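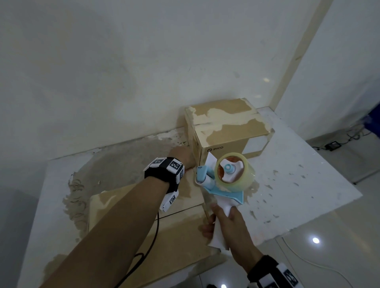 Carton taping at one of the recording tables, Dutgate site.

Visit to the Sindamow packing laboratory, Dutgate

Members of the Buckley regional safety group visited the Sindamow laboratory at Dutgate in May. The visit was arranged after the site reported a stoppage of its automated taping cell, and the group was invited to review the fault and the steps taken since. Niamh Dunne, site operations lead, received the party at 9:30 a.m.

The cell consists of two arms on a shared base, supplied by Gendska. One arm steadies a carton and the other applies tape from a handheld dispenser. The motions are taught from recordings of people doing the same job, with marker blocks worn on both wrists so that the position of each hand can be followed. The archive held 1,516 recordings at the time of the stoppage.

The fault occurred near the end of a shift. The holding arm was pressing on the front corner of a carton when the system lost its position reading. The controller should have stopped both arms. It kept the last known value instead, and the taping arm continued its stroke with the cutter edge 20 millimeters from where the program placed it. The blade struck the gripper of the holding arm and cut through a sensor cable. An operator had opened the side gate to clear a fallen carton, and the gate switch did not halt the cell. The operator stepped back and was not hurt.

Prys Parri, who led the internal review, presented two findings. The gate switch had been bypassed during maintenance 7 days earlier and the bypass had not been entered in the log. Separately, the time limit on lost position readings had been set far too long in a software update. Mr. Parri stated plainly that either matter should have been caught at restart. The restart checklist in use then did not mention the gate.

The group walked the recording area and then the cell, which was locked out during our visit. Staff demonstrated the new restart procedure on the control panel only. Two people must now sign for any bypass, and the gate is tested at the start of each shift. A run of 84 forced signal losses was carried out with the cutter removed, and the site reports that both arms stopped each time.

The group raised three further points:

The bypass key is still kept in an open drawer.
Cables worn or laid near the recording tables should be routed clear of the work and of walkways.
The supplier has not yet confirmed whether other sites received the same update – Ms. Dunne agreed to forward its reply.

The cell will remain out of service until the supplier's answer has been received. The group thanks the staff at Dutgate for their open account of the incident and for access to the maintenance log. Comments on this report may be sent to the Buckley office.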